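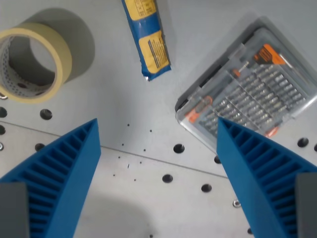

# Furness tool library wants a second sorting arm. The first one hasn't made its case

The Furness Tool Library will ask its board this week for money to buy a second robot arm from Prullumo, the supplier of the one it has been trying out since December. The request went into the meeting packet on Monday, April 29, 2019, and runs to a page and a half, most of it about floor space.

The price is not in it. A line near the bottom says a quote "will be available at the meeting," so board members get to read it and vote on it the same evening.

What the packet does include is a test sheet. The arm was given returned small items to pick up from the worktable and put in the right bin: rolls of masking tape, wrapped packages, cases of screwdriver bits. Out of 900 tries, it got 761 right. The sheet calls this "ready for daily use." It doesn't say what went wrong with the rest, or whether a dropped bit case counts the same as a roll of tape in the wrong bin. Anyone who has picked hex bits off a floor will have a view on that.

So-ying Cheng, who runs the returns desk, wrote the request. She says the arm frees up staff for repairs and that one unit can't keep up on Saturdays.

"People bring everything back in the same two hours," she said. "I can have a line to the door and the arm is still on the first tray."

That may be so, but a line to the door could also be handled by a person with two hands and a Saturday shift, and the packet doesn't price that option. Asked why, Cheng said she was told to write up equipment, and staffing goes through a different budget.

Running costs are thin too. The blue plastic fingers on the gripper are listed as a wear part, with a spare set at $300. How often a set needs replacing is left blank. The service contract covers the arm and leaves out the fingers, which seem like the part most likely to meet the corner of a plastic case.

There is also the matter of Plombridge. The tool library there looked at the same Prullumo package last year and passed on it, buying shelving and a label printer. Its returns desk still runs by hand. Furness board member Meng, who asked for the Plombridge numbers in writing, had not received them by the time the packet went out.

A Prullumo sales letter attached to the request offers 10 percent off if the order is signed before the end of May. The letter doesn't say what it is 10 percent off of.

The board can approve the purchase, turn it down or extend the trial of the first arm. Public comment comes before the vote.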